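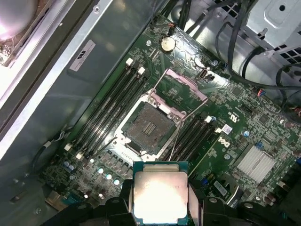 Vaida Ozoliņš told me I should start this page with the prices, as that's what everyone scrolls down for anyway. She has a point, so: evening courses are £30 a term, the Saturday-style long sessions have been dropped for now, and the drop-in is free if you've been on a course with us before. Right, that's the useful bit done and I can ramble.

## Hello from Noltmont

I'm Agnese Vaher and I run Noltmont, a small evening school for grown-ups who want to learn a language and didn't get on with it the first time round. We teach Latvian, Estonian and a bit of Lithuanian, and we do it in two rooms above a carpet shop on Sudau Street. If you come up the stairs and smell underlay, you're in the right place.

I started the school after years of teaching in bigger places where you had to be on page 42 by the end of November whether or not a single person in the room could order a coffee. I wasn't very good at keeping to the page. I'd get asked a question about why a word ended the way it did and there went the evening. So now I have a school where that's allowed (encouraged, even!) and I still don't always get to the end of the chapter.

## How we teach

Our groups are small – 7 people at most – and you stay with the same teacher all year unless you ask to swap. You'll talk from the first evening. It will be clumsy and you'll feel a bit daft, and then in a few weeks you'll catch yourself muttering the names of vegetables in the supermarket.

We do teach grammar. I know some schools hide it these days but with Estonian I don't see how you'd manage it, there are fourteen cases and they will find you sooner or later. What we try to do is bring them in when you need them. You learn how to say you're going into the shop when you're pretending to go into a shop, that sort of thing.

Homework is short. Most weeks it's a page, or a voice message to your teacher, or a song to listen to on the bus. If you haven't done it, come anyway. I would much rather see you without your homework than not see you at all.

## The courses

**Pärn** is our beginners' Estonian. It means lime tree, and it's also the first word I managed to spell properly when I was learning myself, so it stuck.

**Hekusus** is the name of our mixed conversation evening and it doesn't mean anything in any language. One of our early groups made it up during a word game, argued for twenty minutes that it ought to exist, and I gave in. Anyone past beginner level can come along, whichever language you're learning. You sit at the table for your language for the first half, then we put the kettle on and it all gets muddled.

Latvian runs at three levels. Vaida takes the beginners and the top group and I take the one in between. Lithuanian is a single small class at the moment, and it only runs when enough of you sign up, so please do tell us if you're interested even if you can't start straight away.

## Who comes

All sorts. Quite a few people have a gran or grandad who spoke one of the languages and never passed it on. Some have married into it and are fed up with nodding through family dinners. Others went on holiday to Tartu and came back a bit obsessed. You don't need a reason, I won't ask you for one at the door.

## The library shelf

We've a lending shelf on the landing with novels, children's books, old dictionaries and a very battered set of crime stories that the top Latvian group passes round. Write your name in the notebook, bring it back when you're done. Children's books are the ones to start with, and take one with animals in it if you can, the sentences are lovely and short.

## Getting in touch

Ring us on extension 3930 through the Sudau Street switchboard, or put a note through the door. We're slow with messages during lessons but we do answer. If you're not sure what level you are, come and have a chat with Vaida or me first – it takes ten minutes and there's no test.

Next term's lists are open now and the Latvian beginners fill up first.

Agnese

*Page last updated December 23, 2018*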